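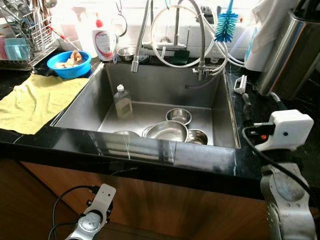

About the Dalar Household Robotics Laboratory

The Dalar Household Robotics Laboratory is a teaching and research unit of the Horville Technical School. Students and staff of the Laboratory study two-armed robots in ordinary home kitchens, with particular attention to dishwashing and the handling of metal bowls.

Our Safety Record

The Laboratory publishes an account of every serious fault in its equipment. The most important of these is Report 3221, issued on Jan 31, 2020. During a bowl-lifting trial at our Sudby kitchen, the right arm continued to press downward after its gripper had closed. The operator used the emergency stop. There were no injuries, but the wrist joint was damaged and the trials were suspended for 12 days.

The inquiry was led by Constanza Domínguez, Head of Safety. It found that the Radu control software had accepted an outdated force reading after a brief loss of signal. A worn cable at the wrist had caused the loss. The inquiry also found that the cable had been passed at inspection without being flexed — a failure of our own procedure.

Changes Since the Report

Both arms now stop when a force reading is late. Wrist cables are flexed by hand at each inspection and replaced after 50 hours of sink work. Ionuț Sârbu, Laboratory Manager, signs the inspection log and may halt any session without giving prior notice.

Copies of Report 3221 are available from the school office on request. Visitors to the Sudby kitchen must complete a 40-minute safety briefing before entering the work area.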